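Gaëtan Barbier starts most mornings by putting down tape. He marks out a square on the wooden work surface, sets a few toy blocks near it and lets the arms get going. Blocks are how he tests the grippers that Gekeo sells as a kit, and he has been doing it long enough to have opinions about blocks.

"Wood scuffs, and I like that," he said. "A part that has been handled for a year is not shiny anymore, so why would I test on shiny ones?"

The Gekeo kit is sold to small shops and labs that already own an arm and want to put a better hand on it. A box holds two grippers, a set of orange fingers, a wrist camera and the cables. The fingers are the part customers ask about most, and Barbier changed them five times before he was satisfied.

"The early ones were too stiff," he said. "They held fine, but if you came in at a bad angle they pushed the part away. Now they give a little – you can be off and still close on it."

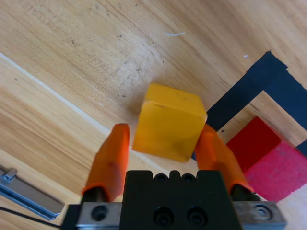
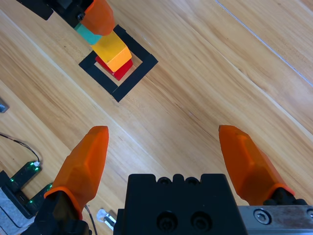
Orange Gekeo fingers at work on the taped wooden surface, seen from the wrist camera.

BELMONTE, Thursday, March 28, 2019

Stacking is the test Barbier cares about. Picking up one cube tells him the fingers close, he said, but a stack tells him whether they let go properly.

"Letting go is harder. If one finger sticks a bit longer than the other, the block turns and the pile is crooked. You see it right away."

Hosten, which makes fittings for kitchen cabinets, tried the kit for two months and kept it. Brevex sent its set back. Barbier does not hide that. The company wanted to lift parts that were too heavy for the fingers, and he said he should have asked more questions before he shipped it.

Setup takes 94 minutes by the manual, which he wrote himself. He thinks a person who has mounted a gripper before can do it faster, and that the slow step is the camera calibration. A shorter routine is planned for May, as a free update.

Asked what he would change next, he named the cables.

"They are always in the way," he said. "I route them, I clip them, and a week later I am moving them again."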